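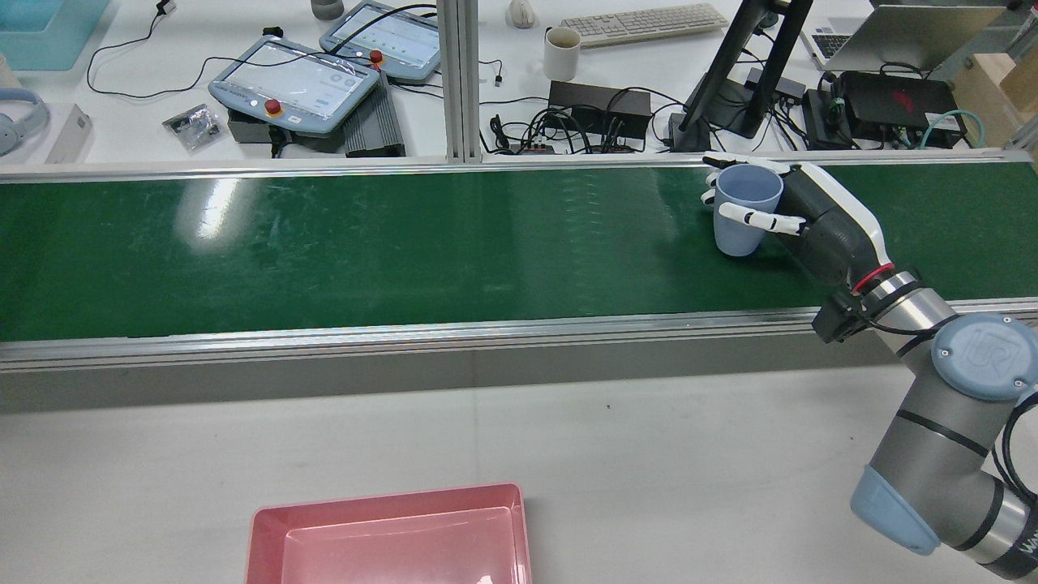
Storkell Manipulation Group, Data Collection Team

Gyu-bin Moon
July
Posted in: Robot learning / Lab threads

A thread on collecting demonstrations for the Geum policy. Mostly procedure, some mistakes. The task is mug to tray: the hand takes a mug at the conveyor and puts it down in the pink tray on the floor in front. Arm is a UR, hand is multi-fingered.

Current count is 1199 accepted episodes. Target for the first full training run is 2000. An episode is one grasp, one carry and one release, recorded from the moment the operator closes the clutch until the hand is open and clear of the tray.

We teleoperate everything. The operator wears a tracked glove, wrist pose goes to the arm, finger angles are retargeted to the hand. No scripted motion anywhere in the set. We tried mixing in scripted approaches last winter and the policy learnt to tell the two apart by speed, then stalled at the point where the script used to hand over.

Mugs are the object because mugs are awkward. The handle breaks the symmetry, the wall is slippery, and a grasp that looks sound from the head view can have one finger doing no work at all. A box would have given us a nicer success rate and less to learn from.

Handle direction is logged for every episode. In the picture it points left along the belt, which we code as L. The codes are L, R, N (near rail) and F (far rail), so 4 bins. Diagonals go to the nearest bin and the operator does not get a vote, the overhead marker does it.

For the first month we did not log it. Operators set the mug down the way they would want to pick it up, and most of them are right-handed. The resulting policy was good at one orientation and reached for empty air on the others. Those episodes are still in the store but carry a flag and are sampled at a lower weight.

Grasp height is the second thing we vary. High on the wall, middle, low. Low grasps near the belt are the slow ones, as the fingertips can brush the surface before they close. We keep light brushes. Anything that triggers a protective stop is cut and filed separately as a failure.

Failures are kept. Every one. They are not used for behaviour cloning but they train the success classifier, which needs far more negatives than people expect to give it. If you are setting up something similar, make the failure button as easy to reach as the success button. Ours was in a submenu for a fortnight and the failure rate looked wonderful.

Two views per episode at present, head and wrist. The head view is the one posted. It takes in the belt, the tray and a good deal of the table behind. The wrist view sees the fingers and then, once they close, almost nothing but mug.

Question we get a lot: why not clear the table behind the belt? Pendants, laptop, keyboard, cables, a second mug by the keyboard. Answer: the policy has to run in rooms like this. We did one batch against a plain backdrop and it transferred poorly to the same belt with the backdrop taken down. A cluttered background that changes between sessions costs us nothing and does some of the work of augmentation.

The second mug is a fair test on its own. An early checkpoint drifted towards any mug-shaped thing in view. The fix was more episodes with a distractor out of reach. No architecture change.

The belt is the other source of trouble. It is dark green and worn, with light reflecting off it in a pale streak on the left. The streak moves when the blinds move. Depth drops out wherever it falls, so we stopped feeding raw depth to the policy and kept it only for checking calibration.

Pale mug on dark belt is an easy contrast. Pink tray on light grey floor is easy too. We know. The harder pairings (dark mug, dark belt) are in the next block and I expect the number to go down when they arrive. I would sooner report the lower one.

Belt is stationary for this whole block. Moving belt is a separate collection with its own operators' sheet. Mixing the two in one session was tiring for people and the logs showed it: jerk on the wrist went up steadily after the switch.

Session length is now capped at 40 minutes. Past that, people begin to cut corners on the approach. They come in diagonally, the wrist tips over, and the retargeting does something ugly with the thumb. A break clears it up. We swap operators at the cap, no exceptions for anyone who feels fine.

Reset procedure, as somebody asked for it last time:
Hand open, arm to home.
Mug out of the tray by hand.
Draw the next card (orientation, height, position along the belt).
Place the mug to the card.
Step behind the line before the clutch is armed.

The cards are printed. We had a tablet showing the next placement and people glanced at it, half remembered it and put the mug wherever. Picking up a card and turning it over takes longer and the placements came out measurably more even. I have no theory beyond that.

Tray position is jittered as well, within a taped rectangle. It has sloping walls, so a release slightly off centre may slide inwards and still look like a success. We mark these as success with slide. If your label is only pass or fail you will teach the policy that the slope is part of the plan.

Release height is the least tidy variable in the whole set. Operators differ. Some lower until they hear contact, some let go a little above. The glove has no force feedback, so nobody can feel the bottom. We added a tone driven by wrist force and the spread narrowed, but the episodes before and after the tone are visibly two populations when plotted. Both are in. The tone state is a field in the metadata.

Storage and labelling run through Gemgate. Each episode goes up with joint states, glove states, both video streams, the card ID, operator ID and the outcome. Upload rejects anything with a clock offset between streams above our limit. That check was added after we lost a full afternoon to a camera that had slipped behind the arm log without any warning.

On clock offset: check it at the start of the session AND at the end. It drifts. The start check passed on every one of the bad episodes.

Operator ID matters more than I would have guessed. Train on all operators and test on a held-out one, and the gap is larger than the gap for a held-out mug. People have handwriting. One of ours always rotates the wrist during the lift, another waits until the mug is over the tray. Either works. Averaged together they produce a policy that starts to rotate, stops, and starts again.

We considered asking everyone to use one style. Decided against it. Instead the policy predicts a chunk of actions at a time, which lets it commit to one style or the other for the length of the movement. The hesitation has mostly gone. It still shows up in the F bin, where we have the fewest episodes.

Why is F short? With the handle towards the far rail, the operator cannot see it well from the standing position and tends to bump it. More failures, more resets, fewer accepted episodes per session. The card deck now has extra F cards in it. Operators have noticed and are not pleased.

Things we log that have turned out useful: card ID, tone state, operator ID, time since last break, blinds up or down.
Things we log and have never opened: room temperature, hand motor currents at full rate. The motor currents take up more disk than the video. Someone will want them the day after I delete them.

Allstead's team asked whether simulation would get us there faster. For the reach, probably. For the fingers against a glazed wall, our simulated contact is not close enough to be worth the effort yet. We use sim to test the pipeline end to end before a session and for nothing else.

Evaluation: same deck of cards, shuffled, run by a person who did not collect. Operator does the resets, reads out the outcome, does not see which checkpoint is loaded. It takes most of a morning. We evaluate less often than I would like and no one has suggested a quicker version that I trust.

Not releasing numbers from the partial set. They move too much with the bin balance at this stage and I do not want to be quoted on them. Numbers will go up with the full set, split by orientation, height and operator.

The dataset card is in draft. It will list the low-weight episodes, the tone change and the slide label. If there is a field you always look for in other people's sets and never find, reply here and I will see if we have it. Adding a field now is cheap.

Next session is set aside for F cards and low grasps, blinds down. Replies to questions in the evening, after the upload check has run.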